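Kitchen Handling Pilot: Progress Report to the Fjeld Fund
18 October 2024
Prepared by Hedvig Solheim, with planning notes from Helge Hellström

Dear Krisztina,

This has been our best quarter so far, and I'm happy to finally send you a report with more in it than supplier correspondence! You asked us in the spring to hold off on buying an arm until we could say which one, how it would be mounted, and what it would need around it. We grumbled a little at the time (you may remember the phone call). I'm glad you asked, because the shopping list we have today looks very different from the one in our application.

Where we are

All of the planning work has moved into simulation. Stellan Berge built the kitchen model over the summer and has kept improving it since, and we now try every mounting position there before anyone picks up the phone to a supplier. The tasks are the ones you approved: small objects on the counter, appliance doors, cabinet doors and the sink. Counter objects and appliance doors are well under way. Cabinet doors have started. The sink hasn't, and I'll come back to that.

We have logged 2935 simulated runs this quarter, and 2741 of them gave data good enough to use in the equipment comparison. The rest were mostly early runs with a wrong setting for the floor height, which Stellan found and fixed. We kept those files in case somebody wants them, but they don't count toward anything below.

Two moments from the simulated kitchen:

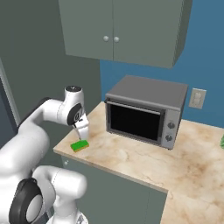
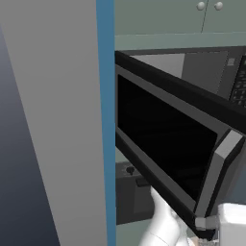
The mounting question is the one that will move the budget most. Our application assumed a fixed pedestal, bought from Rorell together with the arm, and we had drawn it close to the counter to save floor space. Small things near the front of the counter don't ask much of a mount, and the sponge lying there in the first picture is a good example, with the fingers coming straight down over it. A door is much harder to plan for. The microwave door in the second picture swings well out toward the room, with the gripper at the lower end of the handle, and the base has to be placed so that both the arm and the door have somewhere to go. Helge now wants a base that can be moved between two floor positions and locked, and I agree with him. It costs more than the pedestal, but it saves us from buying a longer arm, and we like the smaller arm a lot.

What we want to buy

The arm itself. We have narrowed it down to two models of similar reach, and both suppliers have confirmed that a parallel gripper can be included. Maj-Britt Engström is comparing the service terms, where the real differences seem to be. One quote includes a yearly inspection and the other charges for it separately.

The movable base. Dornevis makes one that fits our floor plan and has offered us a loan unit. We would like to accept. Freight for the loan is 363 euros each way, and we can cover that from the travel line, where we've spent very little.

Spare finger sets. These were missing from the application altogether, which was my mistake. Handles come in all sorts of shapes and I'd like to be able to change fingers without waiting for a delivery. We suggest 6 sets in the first order.

The test kitchen. Counter, cabinets and used appliances, all bought locally. Wediris has a showroom kitchen coming out in November and has given us first refusal on it, so this line may come in lower than planned. Stellan is already measuring it up so that the model can be matched to it.

What is behind schedule

The sink. Water is a different sort of problem for the equipment list, mainly because of sealing and covers, and we haven't had time to do it properly. I would like to move it to next quarter and leave the protective cover out of the first order. Maj-Britt has asked both arm suppliers for cover prices and only one has answered.

We are also late with the electrical drawing for the lab. The electrician came, looked, and wants a separate circuit for the arm. A quote is on its way.

What we need from you

A yes or no on changing the pedestal line to a movable base, with the total unchanged. A yes or no on using travel money for the loan freight. If both could reach us before the Wediris kitchen is taken down, we can have it delivered straight into the right room and save ourselves a second move.

Stellan would love to show you the model running, by the way. He can do it over video any morning, and it takes less than an hour, unless you let him start on cabinet hinges.

Warm regards,
Hedvig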